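Section 6: Getting your Merholm hand grippers ready

Okay, grippers are out of the foam and charged. Now comes the part I like, where you put one in each hand and start recording tasks! I've set up the Merholm kit more times than I can remember, so I'll give you the order I use myself.

1. Pick an everyday job for your first go. I like a microwave on a table, since it's a big target with a door to work on.

2. Route the cable down past your forearm and leave some slack. Swing your arm out to the side before you plug in – if you feel a tug, you need more.

3. Hold both grippers out in front of you with the marker cubes uncovered. Sleeves up, please.
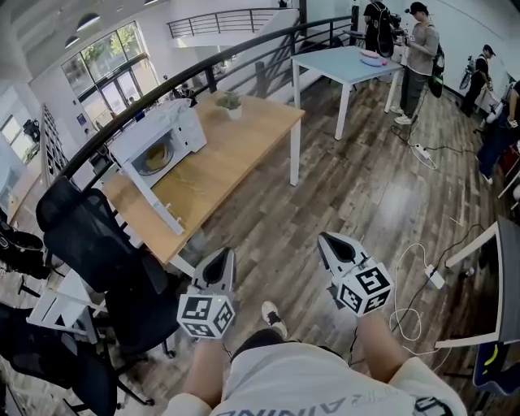 Jonalyn Salazar wrote in to say that step 3 was where she kept going wrong: "I held them too close to my chest and lost tracking on the left one over and over. Elbows forward fixed it for me. Could you put that in the guide?"

Done, and thank you Jonalyn! Elbows forward, everybody.

4. Start the Akyol app and wait for both grippers to show green. If one stays amber, turn it off, wait 7 seconds and turn it on again.

5. Squeeze each gripper fully closed, then let it open all the way. Do that 6 times per hand (the app nags you if you stop early, and I've stopped arguing with it).

Caution: keep your own fingers out from between the pads while you do this.

6. Have a look at the finger pads. You want the rims seated evenly and the mesh-like faces free of crumbs and lint. A dry cloth is fine – no alcohol, it dries out the rubbery bits.
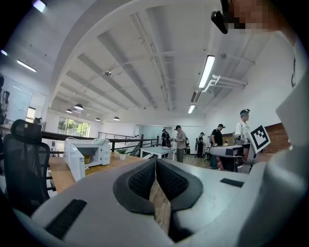

Merholm Customer Setup Team

7. Record one short practice take and play it back. Jerky motion usually means a marker was covered, so go back to step 3.

Note: the memory card that comes in the box holds 100 takes. If you're planning a long session, get the bigger one, which holds 600. I'd spend the extra money, but I'm a chatterbox with the record button too.

Once the practice take plays smoothly, go on to Section 7, Naming and saving your takes.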